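Speaker notes - Strategic stocks and the diesel price
29 Mar 2024

Slide 1. Title
Thank the hosts. State the scope: product stocks only, diesel and heating oil. Crude is left out except where refinery intake matters. Questions at the end.

Slide 2. The question
Does a stock release lower the price at the pump, or does it mainly change who holds the barrels? Both claims are made in public. Neither is usually tested against depot data. 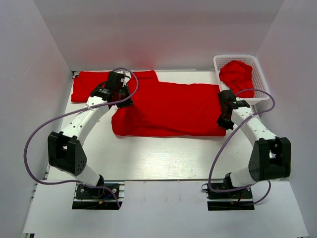
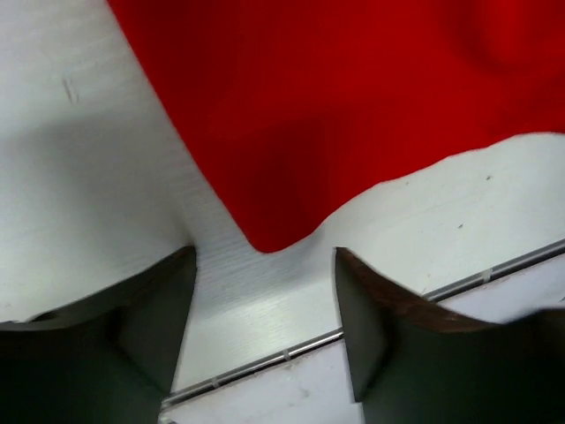
Red cloth on the tabletop, two views.

Slide 3. The setting
Urura imports nearly all its diesel through one terminal, Prinmont. The inland depot at Intarasuk is fed by rail. Flallus handles storage at both sites under contract to the ministry. Point to the rail link on the map - it is the constraint for the rest of the talk.

Slide 4. The January release
Opening stock at Prinmont: 3251 tonnes in the reserve tanks. Closing stock: 3065 tonnes. The difference is small against monthly demand. Say this slowly, as press reports gave the opening figure as if all of it had been sold.

Slide 5. Wholesale price
Rack price fell in the first week and recovered in the second. Freight rates moved in the same direction over the same period. The two effects cannot be separated with weekly data. Do not claim more than this.

Slide 6. Retail price
Coastal stations followed the rack price with a short lag. Inland stations did not move. Rail slots to Intarasuk were already full, so the extra volume stayed on the coast. Pause here for the chart. Left axis is wholesale, right axis is retail - the scales differ.

Slide 7. Export limits
The proposal is to stop re-exports from Prinmont while a release is under way. Re-exports are mostly marine grade. Local lorries cannot use it without blending, and blending capacity is limited to 2 tanks. A ban would free very little road diesel in the short run. It would also cut the terminal's fee income, which pays for tank maintenance.

Slide 8. Refilling
The refill rule sets a floor of 3060 tonnes. January ended just above it. A second release of the same size would have broken the rule. Refilling in a rising market costs more than the release earned. Show the cost table only if asked.

Slide 9. What would help
More rail slots in winter. Daily stock reporting by depot. A published trigger for releases, so that traders are not guessing.

Slide 10. Limits of the work
One country, one release, weekly prices. Inland station data come from a voluntary return and have gaps. Depot data will be shared on request once Flallus has cleared them.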